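Sorting bench gets a fresh cover

The big bench at the Plesau Street workshop has new paper on it. The old sheet went down in January and had worn through at the corners, so it came off last week along with a good deal of gummy tape residue. Anyone who has leaned an elbow on that bench lately will be glad to see it gone.

The new cover is plain brown kraft paper, marked out in squares with dark blue tape. The squares make it easy to say where something goes and where to put it back. We used the 600 mm roll from Espinoza Paper Supply and joined the lengths on the underside. A few creases showed up once it was down, mostly toward one corner. They don't affect anything and we've left them alone. 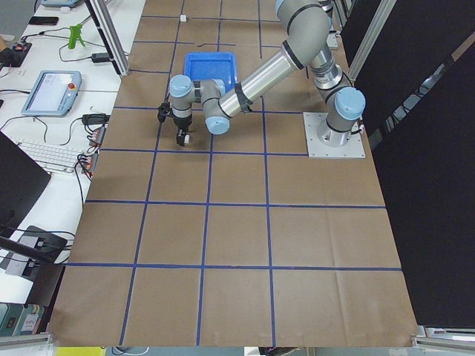
Using the bench

Work inside the squares and keep the tape lines clear. The blue tray stays in the upper part of the grid. Please empty it when you finish up, and don't use it for screws, which have their own jars on the Morkon shelving.

No coffee, glue or marker pens on the paper. If you need to write something down, use a sticky note and take it with you. Small tears can be patched from behind with a scrap of kraft, and there are offcuts in the second drawer. If a strip of tape starts lifting, press it down or replace the whole strip in the same colour. Please don't add extra lines of your own, as we had 3 different grids on the old sheet by the end and it was hard to tell which one counted.

Spare tape

There are 2 rolls of the dark blue left in the supply cupboard, on the shelf under the rags. Let the office know when you open the last one. The next order from Espinoza goes in after 26/09/2026, so add anything else you're short of to the list by the door before then.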